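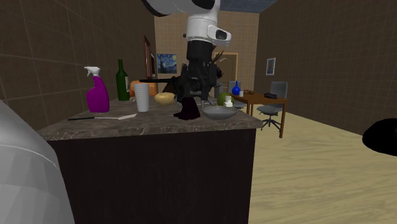
해외주식 게시판 > 자유토론
제목: Zesik 분할매수 하시는 분들, 환전은 언제 하세요?

느린거북 | 2020년 5월 15일
안녕하세요, 늘 눈팅만 하다가 처음 글 올려봅니다. 작년부터 Zesik 주식을 조금씩 모으고 있는데요, 이번에 3,000달러를 더 넣으려고 하니 환율이 영 마음에 걸리네요. 한 번에 환전해 두고 주가 빠질 때마다 사는 게 나을지, 살 때마다 그때그때 바꾸는 게 나을지 며칠째 고민만 하고 있습니다. 증권사는 Lindholm 쓰고 있고 환전 우대는 따로 신청 안 했어요. 선배님들은 어떻게 하시는지 편하게 말씀 부탁드려요~

보리차한잔
어서 오세요, 반갑습니다! 저는 그냥 월급날마다 조금씩 바꿔 둡니다. 환율 맞혀 보겠다고 차트 들여다보던 시절도 있었는데 마음만 고달프고 밥맛도 없더라고요 ㅎㅎ 그리고 우대 신청부터 꼭 하세요. 앱 메뉴 안쪽에 있어서 저도 한참 헤맸습니다.

역발상개미
저는 생각이 좀 달라요. 나눠서 바꾸면 마음은 편하지만 정작 주가가 떨어지는 날엔 환율이 같이 튀는 경우가 많잖아요. 3월에 다들 겪으셨을 텐데... 달러를 미리 들고 있던 분들이 그때 웃었습니다. 저라면 한 번에 바꾸고 Zesik은 6월 실적 발표 보고 들어갑니다.
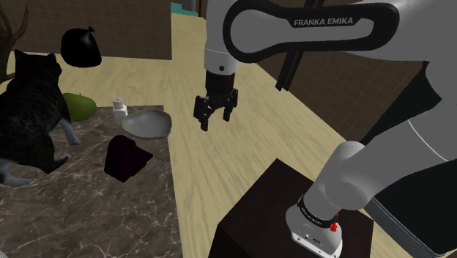
보리차한잔
역발상개미님 말씀도 일리는 있는데, 그건 3월이 워낙 특별했던 거 아닐까요? 미리 바꿔 놨는데 환율이 쭉 내려가면 그것도 속이 쓰립니다. 저는 예전에 Prasness 살 때 그렇게 당해 봐서요 ㅠㅠ 그 뒤로는 욕심을 많이 내려놨어요.

역발상개미
당해 보셨으면 이해합니다 ㅎㅎ 그래도 저는 장기로 가실 분이면 환율보다 매수 단가가 훨씬 중요하다고 봐요. 지금 Zesik PER이 19배인데 업종 안에서 비싼 편은 아니지만 싸다고 하기도 애매합니다.

퇴근후공부
끼어들어 죄송해요. PER 19배는 작년 이익 기준이고, 올해 이익이 줄면 숫자가 확 달라집니다. 같은 업종이면 Havow도 한번 비교해 보세요. 배당은 그쪽이 더 꾸준했던 걸로 기억합니다. 환전은 두 분 의견 섞어서 반은 지금, 반은 나중에 하시면 어떨까 싶네요.

역발상개미
Havow는 부채가 많아서 저는 손이 안 가던데요. 배당 꾸준한 것도 빚내서 주는 거면 좀... 이건 따로 글 파서 얘기해 보면 좋겠습니다.

느린거북
와, 이렇게 정성껏 답해 주실 줄 몰랐어요. 다들 정말 감사합니다! 알려 주신 대로 우대 신청부터 하고 왔고요(진짜 메뉴 안쪽에 숨어 있네요), 일단 절반만 먼저 바꿔 두려고 합니다. 나머지는 실적 나오는 거 보고 천천히 정할게요. Havow 재무제표도 주말에 커피 한 잔 내려놓고 읽어 보겠습니다.

보리차한잔
잘하셨어요! 실적 나오면 또 글 올려 주세요. 저도 궁금합니다.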